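# Wohin mit dem Bettzeug? Projektbericht der Gruppe »Stodside«

Vorgelegt am Mittwoch, 27. Februar, von Savita Nishad, Cornel Vlad und Florin Mihăilă

## Wie wir auf das Thema gekommen sind

Unser Projekt hat eigentlich mit einer Beschwerde angefangen. Im Wohnheim Stodside gibt es Zimmer von 11 Quadratmetern, und wer dort im Winter wohnt, kennt das Bild: Die dicke Decke liegt tagsüber auf dem Stuhl, der Stuhl steht vor dem Schrank, und wer an den Schrank will, trägt die Decke zurück aufs Bett. Cornel hat das in der ersten Sitzung so ausführlich (und so komisch!) erzählt, dass wir uns schnell einig waren. Wir wollten wissen, wie Leute in kleinen Räumen ihr Bettzeug unterbringen, wenn gerade niemand darin schläft.

Frau Buschmann, die unser Seminar betreut, hat uns gleich am Anfang gebeten, die Frage enger zu fassen, und dafür sind wir ihr im Nachhinein sehr dankbar. Übrig blieb das große Stück, also Steppdecke oder Federbett, und der Ort, an dem es am Tag liegt.

## Was wir gemacht haben

Im Januar haben wir einen Fragebogen im Wohnheim verteilt und 205 Bögen zurückbekommen, viel mehr als gedacht. Danach haben wir 30 Bewohnerinnen und Bewohner besucht, immer zu zweit und immer mit Anmeldung, und uns zeigen lassen, wie das Zimmer an einem gewöhnlichen Vormittag aussieht. Savita hat die Gespräche geführt, Florin hat gezeichnet und gemessen. Aurel Mihăilă, Florins Onkel, hat uns seine Werkstatt geöffnet und uns beim Bau unseres Probekastens geholfen – an zwei langen Samstagen und mit sehr viel Tee.

Den Probekasten haben wir »Filip« getauft. Er ist so lang wie das Standardbett im Wohnheim breit ist, hat einen Klappdeckel und steht am Fußende. Das Material hat bis zu 700 Lei gekostet, je nachdem, ob man die Scharniere mitrechnet, die Aurel noch in der Schublade hatte.

## Was uns aufgefallen ist

Die meisten falten ihre Decke gar nicht. Sie schieben sie zusammen, drücken sie einmal in die Mitte und lassen los. Wir fanden das zuerst etwas nachlässig, aber nach ein paar Besuchen haben wir gemerkt, wie gut das im Alltag geht, solange rundherum ein Rand ist, der den Haufen hält. Ein Bett mit Umrandung macht es einem da leicht: Die Decke sackt in die Vertiefung, und das Zimmer wirkt trotzdem einigermaßen aufgeräumt.
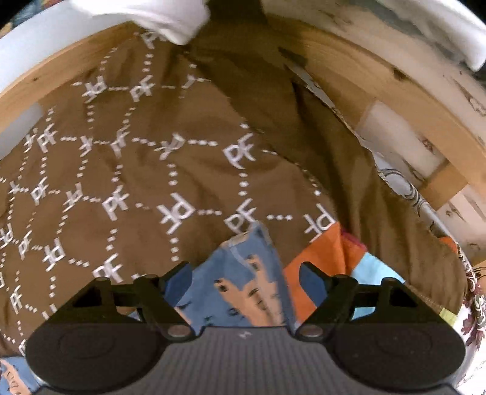 *Abb. 1: Zusammengeschobene braune Steppdecke mit »PF«-Monogramm vor einem gebogenen Holzrand, oben ein weißes Tuch*

Auch kleinere Textilien landen gern auf dem Rand, also Tücher, Bezüge oder ein Schlafanzug. Im Fragebogen hatten wir danach leider nicht gefragt, das würden wir beim nächsten Mal ergänzen. An Möbeln mit gestrichener Oberkante sieht man außerdem schnell, wo der Lack abplatzt und das blanke Holz durchkommt. Für Filip haben wir deshalb auf Farbe verzichtet und die Kanten nur geölt.

## Was noch offen ist

Filip steht jetzt bei Cornel im Zimmer. Der Deckel klemmt bei den ganz dicken Decken noch ein bisschen, und Florin möchte die Seitenwände höher machen, wogegen Savita einwendet, dass man dann nicht mehr darauf sitzen kann. Darüber reden wir noch! Die Zeichnungen und die ausgewerteten Fragebögen liegen im Anhang, die Maßtabelle reichen wir bei Frau Buschmann nach.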